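Home Projects Mending Kitchen Sewing Pantry About

How to Turn a Tired Tea Towel into a Set of Bowl Covers

6 min read

I have a drawer problem, and the drawer problem is tea towels. I buy them on vacation, I get them as gifts, and then they go a bit thin in the middle and I can't stand to throw them out because the print is still so cheerful around the edges. So one Thursday last October I sat down with the worst of the stack and made bowl covers, the stretchy kind that look like little shower caps, and I haven't bought plastic wrap since (okay, one roll, for pie dough).

If you can sew a straight-ish line you can make these. The first one took me most of an evening because I kept stopping to unpick. Now I can do one while the pasta water comes to a boil and the pasta cooks, if nobody talks to me.

What you need

A tea towel or two, cotton or linen, already washed plenty of times. Quarter-inch elastic. Thread. A safety pin. A bowl you use a lot. A pencil or a washable marker. I use the Bamo elastic from the fabric store near my bus stop, mostly because it comes on a card and doesn't tangle, but any soft braided elastic will do.

Wash and iron first

Yes, even if the towel has been through the wash a hundred times. You want it clean and flat and finished with shrinking. Iron it while it's still a little damp and pull the corners square as you go, because towels get twisted over the years and a twisted towel makes a lopsided circle.

Cut the circle

Lay the towel face down and put your bowl on it upside down. Measure 2 inches out from the rim in several spots, make a dot at each one, then join the dots by hand. It won't be a perfect circle. Mine looks more like a potato every single time, and once the elastic is in you can't tell! For a bowl with a thick lip, go out a bit further.

Before you cut, think about where the good part of the print is. Citrus and other all-over patterns are easy, you can put the bowl anywhere. If there's one big picture or a calendar or a map, slide the bowl around until you like what lands in the center, and keep the thin patch outside the line.
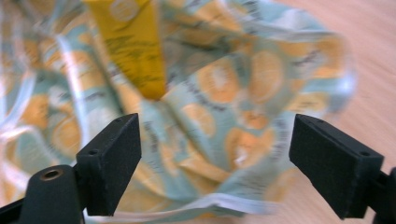 Hằng Châu wrote to me that she skips the bowl entirely and folds the cloth into quarters, then swings a piece of string from the folded corner with a pencil tied on the end. She gets a much rounder circle than I do, and she says the string works best if you hold it down with your thumbnail instead of a pin. I've tried it since and she's right, though I still grab the bowl when I'm in a hurry.

Make the casing

This is the fussy part. Turn the edge under a quarter inch toward the wrong side and press it, then turn it again, a half inch this time, and press that too. Because the edge is curved you'll get tiny pleats, and that's fine, just smooth them flat with your finger and keep going. If they drive you nuts, run a long loose stitch around the raw edge first and pull it up a tiny bit. The extra fullness spreads itself out nicely.

Stitch close to the inner fold all the way around, but leave a gap of an inch or so for the elastic. I put two pins side by side where I have to stop. I've sewn right past the gap more often than I'd like to say.

Thread the elastic

For a medium bowl 12 inches of elastic is a decent start, but really, stretch it around your own bowl under the rim until it feels snug and then cut with an inch to spare. Pin the loose end to the cloth beside the gap so it can't disappear inside. Feed the safety pin through, bunching and pulling, bunching and pulling. Overlap the ends, zigzag them together, let them pop back in, and sew up the gap.

Using and washing them

They're great over salad, rising dough, cut melon, a bowl of beans in the fridge. They aren't airtight, so I don't use them for anything that has to keep for days. Wash warm, dry on the line. A hot dryer wrecks the elastic.

Comments

Valentin Poulain
Made two for my sourdough bowls. I used the half inch for both folds and it came out bulky, so do follow the quarter inch!

breadandbuttons
Could you do this with terry cloth? Mine are all the fluffy kind.

Hằng Châu
Terry gets pretty thick at the casing. I'd put bias tape around the edge and run the elastic through that.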